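Home Topics A–Z Workplace Recent changes

Shared table (office)
Filed under: Furniture, Offices, Work habits
Reading time: 2 min

A shared table is a large table in an open office that belongs to no single worker. Suppliers sell it as a place for chance meetings and quick talks. Evidence for this is thin. The claim is usually traced to a brochure from the furniture firm Rorau, which reported 2,562 "informal contacts" in one building without saying what counted as a contact.

Dorothy Hebden's study of the Steswood offices, carried out in May, is more modest. Over 30 working days she found the table used mostly for putting things down. Meetings held at it lasted 18 minutes on average, and most had been booked ahead. Ditte Hafstein has objected that Steswood had too few staff for the result to mean much, a fair point that applies equally to Rorau.

White tops are the usual choice and are said to look clean. The claim rests largely on showroom samples. In daily use a white top picks up faint scuffs, and a thin dark scratch shows on it plainly. A potted plant in a white pot is a common addition, credited with calming effects that remain poorly supported, and small items in clear plastic tend to be left out near it, with people at their desks a short way off. 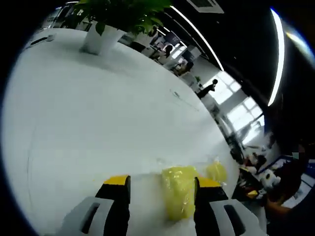
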